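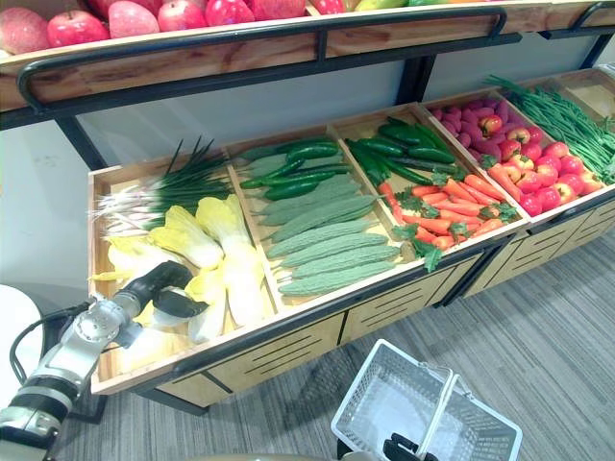
One gripper in the cabbage crate, the basket down on the carpet.

Flastwood Workshop Notes > Shop Tips > Robots at Home and in the Shop

House rules for a two-armed helper around produce

I've had a lot of mail from people setting up a robot arm (or two) in a garage or a back room, and most of it asks about software. I'm the wrong person for software. What I can tell you is how we keep the place tidy and the fingers attached, and how we avoid a bruised mess by suppertime. We've been running the produce stand job under the name Solberg since May, on a pair of Cerach arms, and the rules taped to our wall have settled down to 11. They started out as a much longer list that no living person would read! So I crossed out everything we never looked at and what's left is below, with my own chatter added.

The job itself is plain grocery work. Pick things off a stand, put them in a shopping basket, move the basket. If you've ever bagged groceries you already know most of what matters.

1. Walk the reach before you switch on

Stand where the arm stands and hold your own arm out. Then add more than you think. I put painter's tape on the floor at the farthest point the hand can get to, elbow included, and that's the line people stay behind while it's running. Do this again every time you move the base, even if you only nudged it. I once skipped it after shifting the base by the width of a shoe and had to replace a lampshade.

2. One person has the stop button, and says so out loud

"I've got stop." That's the phrase here. If you hand it over, the next person says it back. It feels silly for the first afternoon. Put the button on a long lead, at hip height, and never leave it on the floor or under a coat. And the person with the button doesn't also take the notes, no matter how slow the session is.

3. Hands out of the crate

If something rolls, let it roll. You'll want to grab it (I still do) but the stand is the arm's workspace while it's live and yours when it's stopped, and there's no in-between. We stop, we fix the apple, we step back over the tape, we say "clear," and we start again. Stopping takes very little time once you quit being annoyed by it.

4. Stock the stand the way a good grocer would

Shallow crates, tilted toward whoever is picking, and one kind of thing to a crate if you've got the crates for it. Where two kinds have to share, give each its own end, like cucumbers up at the back and carrots in front. Keep long floppy things such as green beans and green onions from trailing over into the neighbor's crate, or at least know that they are. Half the tangles we get come from greens lying across something else. Carrot tops are the worst for this and I won't hear a word in their defense.

Round fruit goes on a shelf with a rail. I don't care how flat your shelf is.

5. Heavy on the bottom, and be strict about it

Cabbage goes in before anything it could squash. I know, I know, everybody's grandmother told them this. But a robot will happily do it in whatever order you gave it, so the order is your job. Ours is written on a card: heads and roots, then squash types, then fruit, then anything leafy. When we try out a new order we change the card first and the program second, so the two never disagree for long.

6. Set a grip limit per item and write it down

We weigh a new item before it goes on the stand and start light on the squeeze. For anything under 300 grams we stay on the lowest setting until there's a good reason to go up, and the reason goes in the notebook with the date. Check the skin afterward with your thumb, all the way around and underneath as well. Soft spots don't always show right away, so I put handled fruit on its own plate and look at it again the next morning. The ones with marks become sauce.

7. Two hands for the basket

Baskets are where I got fussy. A basket with a thing or two in it swings, and a swinging basket over an open crate of sweet potatoes is how you end up crawling under the cabinet with a flashlight. So our rule is that any basket with something in it gets two hands on it when it's up over the stand, and both hands have to be set before it leaves whatever it was sitting on.
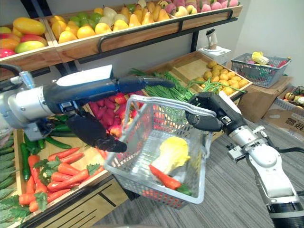 Keep the loads small while you're learning, too. A cabbage and a carrot are plenty for a first go. I'd rather see a nearly empty basket travel nicely over and over than a full one get there once. Watch the thumbs, which tend to end up somewhere you didn't plan on, and watch for fingers poking through an open grid, where they can snag on the way out. If a finger does get hooked, stop, support the basket from below with your own hand (stopped means stopped, see rule 3) and back the hand out slowly under manual control.

Then there's the matter of what's underneath. Before a lift, look at the path and ask what would get hit if the basket dropped right now. If the answer is "my foot," you're on the wrong side of the tape.

8. Cables get a loop, never a stretch

Every cable on a moving arm needs slack for the farthest pose, and the slack has to go somewhere it won't catch. I move each arm by hand to the ends of its travel with the power off and watch the cables the whole way. Rub marks on the jacket mean it's touching something. Soft hook-and-loop straps are better than zip ties for this, as you'll be redoing it all the time, and zip tie ends scratch you. Scratched me, anyway.

Look at the cables again after anything that jolted the arm. Yes, even a small jolt.

9. Look at the job from the hand's side

I came to this one late and I wish I'd had it on the wall from the start. From a chair across the room everything looks wide open. From the wrist, it's all knuckles and edges! If you've got a camera down there, look through it before the first run of the day and see how much of the view your own gripper eats up. Ours takes a big bite. Then look for anything hard in the space that's left: metal tubing, a handle, the rim of a crate. Soft goods forgive a clumsy approach, and a piece of bent tube won't.

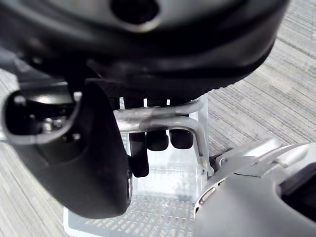
From the wrist: one black finger, the gray gripper body, the frosted crate between them, and bent tubing with black rubber caps.

Wipe the lens while you're there. A plain microfiber cloth, no spray. Carrot dirt is finer than you'd expect and it smears.

Check the screws on the fingers and housings during the same visit. I do it with the power off and a hand driver, gently, only to feel whether anything has backed out. A dab of paint across the screw head and the body around it makes a loose one easy to spot. If you find one loose, do all its neighbors before you do anything else.

10. Keep the floor boring

Carpet is fine. We like it, it's quiet and it's kinder to whatever falls. But carpet hides a dropped grape and it hides a dropped screw, so we run a hand broom over the area before every session and look at what comes up. Anything standing on the floor inside the tape line (spare baskets, crates, a carton of stock) should be there because the job calls for it. The rest goes against the far wall.

If a basket does live on the floor as part of the job, mark its spot. Two little corners of tape will do it. You'd be amazed how far a basket wanders during a day when everyone's sure they haven't touched it.

11. Log the bad ones properly

Everybody writes down the good runs. For the ones that went wrong we use the same short form every time: what it was picking, which hand, what was in the basket, who had stop, what we changed afterward. If "what we changed" is blank, we don't run that item again the same day. Our notebook had 113 entries in it the last time I turned to the back page, and I've gone looking in it for old answers more often than I've gone looking in any manual.

A few leftovers that didn't earn a number

Rubber caps on bare metal tube ends are cheap and worth having in a jar. Buy more than one size, and push them on with a twist.

Don't let anybody eat at the stand. It starts with one apple.

Wash produce after handling, not before, if it's going to the kitchen. Grippers touch floors and baskets and people's sleeves, and damp cucumbers are slippery to pick up besides.

Visitors stay behind the tape along with everybody else, and I do the speech every time, including for people who've heard it. The folks over at the Grominholm tool library borrowed our list and swapped rule 3 up to the first spot. I've been thinking about doing the same, since it's the one I catch people breaking. Mostly me.

If you're working with small kids in the house, the arm gets unplugged at the wall when you leave the room. Not paused. I keep the cord coiled on a hook up high so I can see from the doorway that it's out.

Somebody wrote in to ask whether all this is overkill for a light arm that can barely lift a melon. Maybe some of it is. I'd still keep 1, 2 and 3, whatever the size, and I'd keep the notebook. The card with the packing order you could skip if there's only one of you, though I bet you'll miss it the first time you come back to the bench after a week off.

Last updated August 16, 2025

More from Shop Tips
Taping a floor line that comes up clean
Which basket handles hold up and which ones crack
Storing root vegetables in a cold back room
Sweeping up: hand broom or shop vac?
5 uses for a jar of rubber caps
Applesauce from the bruised plate

Contact | Copyright Flastwood Workshop Notes | Back to top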